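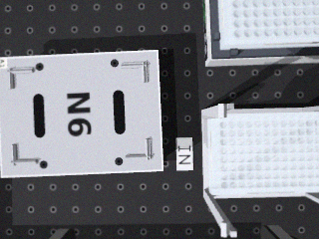

Search the community Type a keyword or post title Go

Teleoperated demos: plate ends up a few degrees off, and I'm not sure when to end the recording

Posted in Lab Automation > Teaching and Teleop

Posted by pikdale_bench

We're teaching a robot to move well plates between deck positions in simulation before we let it near the real deck. The demonstrations are done by remote control. I drive the arm with a hand controller, the software records the poses and the gripper state, and we train on the recordings afterward. The software is Nestska, and the scene is our own.

I have 1367 recorded demos. After I threw out the ones with a dropped plate or a collision, 1118 were left. The trained policy picks up well but places badly. It sets the plate down turned by a few degrees and then lets go, so one edge rides up on the corner guide. When I went back through my own recordings I found that I do the same thing in a lot of them. I set down crooked, nudge the plate with the fingers until it drops in, and then back away.

I would like to know if I should delete the demos with a nudge in them or keep them. I'm also unsure when to stop recording. Right now I press the end key whenever I feel finished, which might be right at release or might be well after.

One more thing that may matter. I drive mostly from the overhead view because the side view is blocked by the plates.

Posted by sachdeva_auto

Keep the nudges if they end well. A correction is useful data. If the robot only ever sees perfect placements, it has no idea what to do when the plate is crooked, and it will be crooked sometimes. What you want to remove is the demos where you released first and then pushed the plate around with closed fingers, because the robot learns that letting go early is fine. We sort ours into 4 folders:

- clean placement
- corrected while still holding
- corrected after release
- failed

We train on the first 2. The third goes in a separate set that we use only for testing the placement check.

The overhead view is a bigger problem than you think. From straight above you can judge rotation but you can't judge height, so people come down too fast and the plate catches on a guide. Add a second camera low and at an angle, even if part of it is blocked. Then slow the controller down for the last bit of travel. In our setup the operator holds a trigger for half speed. Once everybody used it the crooked releases mostly went away.

For the end of the recording, pick a fixed finish and stick to it. Ours goes like this:

1. Seat the plate and open the gripper fully.
2. Raise the gripper straight up until it is clear of the guides. Do not move sideways yet.
3. Go to the finish position and hold still for a moment before you press the end key. We mark the finish with a label on the deck, and the operator has to bring the gripper over it. In your scene you could use the DONE label just above the top edge of the big rack. Its letters read backward in that view, so check whether the camera feed is flipped left to right before you record any more. If it is, your left and right on the controller may not match what you see.

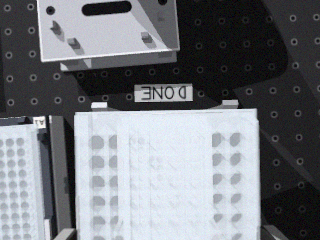
4. Save, then reset the scene with the plate turned a little differently from last time. If every demo starts from the same angle, the robot will only be good at that angle.

Posted by dreltex_user

just record more, fixed it for us

Posted by gridhole

Agree with the fixed finish. I'd add that you should check your pose logging before you delete anything. We had demos that looked crooked on playback when the plate was sitting straight. The gripper pose and the plate pose were being saved at different rates and the playback joined them up wrong. Open one of the bad ones, step to the last saved pose, and compare the plate's rotation with the holder's rotation as numbers. If they match, your driving was fine and the logger needs work.

Also, mirrored text doesn't always mean the whole feed is flipped. Sometimes it's only the label texture that was put on backward. Move the arm to the left and watch which way it goes on screen. If it goes left, leave the camera alone and fix the label.

Comments (4)

pikdale_bench: Did the left/right test and the arm goes the correct way, so I'm going with the texture. Sorting the demos now. A lot of them are "corrected after release."

sachdeva_auto: That's normal for a first batch. Redo those with the half speed trigger before you train again.

wellrow: Does the hold at the end need to be trimmed? Ours learned to stop and wait in the middle of the task – it would get above the holder and just sit there.

gridhole: Trim it to a few steps if it's long. Long still sections do cause that.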